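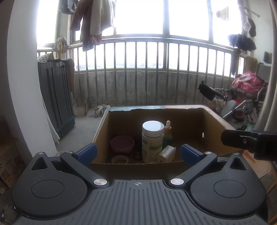 I have wanted my ears stretched since I was at school, and I was well into my thirties before I did anything more than think about it. People assume it's a young person's hobby, and I suppose I assumed so too, which is how I talked myself out of it for so long. Anyway, one wet February I walked into a studio in Hoklow with ordinary lobe piercings and walked out with a small taper in each ear and a head full of advice, most of which I'd forgotten by the bus stop. What I did remember was oil. Everyone who stretches has an opinion on oil, and everyone has a little bottle of it somewhere. Mine is a glass dropper bottle, amber with a white cap, much like the one standing behind the supplement jar in that cardboard box, and it has lived by my bathroom sink ever since. Jojoba, if you're wondering. I tried coconut first and found it went hard in the winter, and I spent more time warming it in my hands than rubbing it in.

So this is a long overdue post about how I've gone on with it, because I keep getting the same questions in the comments and I'd like one place to send people (hello, if that's you!).

The big one is always "how fast can I go?" and my answer is slower than you want to. I went up one size, left it for two months, and then left it a bit longer because I had a cold and felt sorry for myself. Nothing bad came of the waiting. The one time I did hurry was before a family wedding, when I'd bought a lovely pair of dark wood plugs from a stall at Grunham market and couldn't bear to leave them in the drawer. They were a size too big. I got the left one in, and it was sore for days, and I wore a pair of plain studs that barely stayed put to the wedding in the end, sulking into my prosecco. The plugs went back in the drawer until the following summer and fitted beautifully when their time came.

If it hurts, stop. If it bleeds, take it out, go back down to whatever was comfortable, and go and see your piercer. I am a woman with a blog and some stretched ears, so please let somebody who does this for a living have a look at anything that worries you.

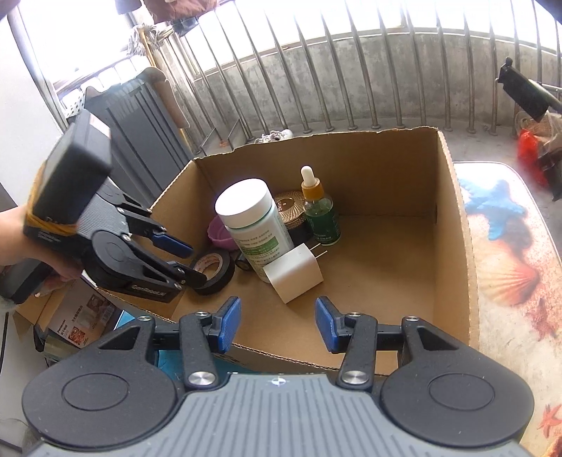

Page last updated: 24 June 2025

Now, what to put in them. I've been through a fair bit of jewellery, some of it awful. For a fresh stretch I stick to glass, single flared, with a little rubber ring at the back. Glass is smooth and a bit heavy and slides in nicely. My favourites are a sea-green pair from Wulano, who used to have a proper shop and now only sell online, and I have dropped one on the bathroom tiles twice and it's still in one piece. I wouldn't push my luck with a third go.

Wood and horn are lovely once you're healed. They feel warm in the cold weather, where steel gets that horrible icy feeling walking to work in the mornings. You can't leave them sitting in water though, so out they come before the shower and into a saucer on the windowsill. I rub a drop of oil into them every so often as well, while I've got the bottle open.

Acrylic I don't bother with now. Plenty of people get on fine with it, and the colours are great fun, but my ears got itchy and a bit whiffy and that was that. Speaking of which, yes, they do smell sometimes! Wash your plugs with plain soap, wash your lobes, dry them properly, and it's no worse than forgetting to clean your glasses.

My routine these days is short. Warm shower, plugs out, a drop of oil on each lobe, and a few minutes of gentle massage between finger and thumb, front and back, while the kettle boils. I try to give them a night off now and then too, if I remember.

I'm at 6 mm at the moment and very happy there. It's big enough to wear the pretty things and small enough that my mum has stopped mentioning it. I did have a wobble in the spring over some gorgeous brass weights from Jaber that only start at the next size up, and I had them in my basket for a good week. I took them out again. They're still on the site, mind you, and I do still go and look at them.

I'll do a separate post on storing everything, as I've finally given up on the old biscuit tin and bought one of those trays with the little compartments. Half the rubber rings I own have turned out to be the wrong size for anything I wear, so if anybody wants some, let me know below.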